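Does Cold Brew Need a Special Coffee?

It was 41 degrees when I got up and 78 by the time I walked to the mailbox, so the iced drink people are back. My inbox has three newsletters telling me how to "get cold brew ready." One of them, from Vashisht, wants me to know that regular beans will not do. I need their Cold Brew Reserve, at 20 dollars for a bag that is smaller than the bag I usually buy.

I have my doubts.

I've been making cold brew since the summer my old coffee maker quit in July and I didn't want to replace it in a heat wave. Grounds, water, jar, fridge, strain in the morning. I've never had a batch go so wrong that I blamed the beans. I've had batches go wrong because I forgot them for two days, which is on me.

So I bought the fancy bag. I also bought a bag of Lelance medium roast from the grocery store, the one in the boring brown package, and I dug out what was left of the Zavska dark roast that my neighbor Jinlong Xia gave me when he moved. (He said it was too bitter for him. He puts four sugars in everything, so I took that with a grain of salt.)

What I did

Same jar size, same scoop, same tap water, all coarse ground, all in the fridge overnight for the same number of hours. I know a real coffee person would weigh everything and filter the water. I don't do that on a Tuesday and I'm guessing you don't either. I wanted to know if I could tell the difference in my own kitchen, with ice, at seven in the morning.

My husband poured them into matching glasses with tape on the bottom. I tasted all three black and then all three with a splash of milk, which is how I drink it.

Black, the Zavska was easy to pick out. It tasted like the end of a pot at the tire shop. The other two, I went back and forth. I said glass two was "rounder," a word I have never used about a drink before and which I think I got off the Vashisht bag. Glass two was the Lelance.

With milk I got all of them wrong. Even the Zavska was fine with milk.

We did it again the next morning with the glasses switched around and I picked the Lelance again, for whatever that's worth. My husband picked the Vashisht both times. He also says he can taste the difference between brands of ice, so his vote is under review. 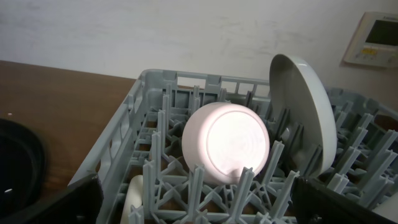 About those reviews

The Vashisht page has 1,518 reviews and an average so close to five stars that I got suspicious. I read 137 of them one evening instead of watching TV. A lot of them say "smooth." A lot of them also say they just got the package and can't wait to try it, five stars. How is that a review? That's a person who likes getting mail.

The ones I trusted were the threes. One woman in Cloltwood said it was good coffee and she'd go back to her usual when it was gone. That is where I've landed too, except that my usual is the Lelance and I'm still a little annoyed about the price.

To be fair to them, the grind is nice. It's really even and there was hardly any sludge at the bottom of the jar. If you don't own a grinder and your store only sells fine ground, I can see paying a bit more for that part. The store by me has a grinder in the aisle with a "coarse" setting, so I'm covered.

And the "low acid" claim on the front? Cold brew tastes less sharp than hot coffee to me no matter what I put in it. I couldn't find anything on the bag saying what they do to the beans to make them low acid. I emailed to ask. I got a coupon back — no answer, just the coupon, good on two bags or more.

If somebody out there has done this with light roast, tell me how it went. I've got over half a bag of the Reserve left and I'm drinking it hot until it's gone.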